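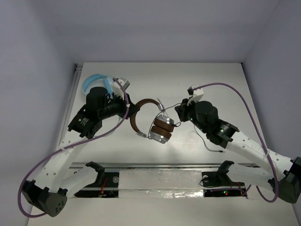

Over-ear headphones with brown ear cushions and a thin black cable.

Newsroom > Press Releases > Patient Access

Reading time: 2 minutes

Skorimero and Drarkden Pharmacies Agree on Fixed Pricing for Prescribed Cannabis Oils

MENG, 7 May 2021. Skorimero, a licensed producer of cannabis-based medicines, today announced a two-year supply agreement with Drarkden Pharmacies. Under the agreement, the shelf price of four Skorimero oils will be held at one level in all 11 Drarkden branches, including the new branch in Dodik.

The fixed price is 10 percent below the average that Drarkden customers paid for the same oils last year. It applies to every patient with a valid prescription from a registered specialist, and no membership or enrollment fee is charged.

The agreement follows a survey of 1067 patients carried out by Skorimero in March. Respondents were asked about cost, waiting times and the distance they travel to collect their medicine. Cost was named most often as the main reason for a missed or delayed refill. Many respondents also reported that the price of the same bottle had changed between one visit and the next, sometimes without notice.

"Patients who rely on these medicines need to know what next month's refill will cost," said Ashok Rathore, Director of Patient Access at Skorimero. "A set price lets them plan, and it lets the prescribing doctor talk about treatment without having to guess at the bill. We are pleased that Drarkden has agreed to publish the price in every branch and to keep it there for the full term."

Drarkden will keep a reserve stock of about 300 bottles at its Meng warehouse for use when deliveries are late. Branch pharmacists will be able to check the reserve while the patient is at the counter and request a transfer for the next working day. The four oils will continue to be made at Skorimero's existing site, and no changes are planned to their strength, ingredients or labeling.

The agreement does not cover dried flower or capsules. Prices for those products will continue to be set by each branch. Skorimero and Drarkden will review the arrangement after the first year and will publish a short report on refill rates and stock levels.

Patients with current prescriptions do not need to take any action. Prescribers may request the updated price list from their usual Skorimero representative.

About Skorimero
Skorimero grows, extracts and bottles cannabis-based medicines for prescription use. The company is based in Meng.

About Drarkden Pharmacies
Drarkden Pharmacies is a privately owned group of community pharmacies serving Meng, Dodik and nearby towns.

Media inquiries: Skorimero Press Office, Meng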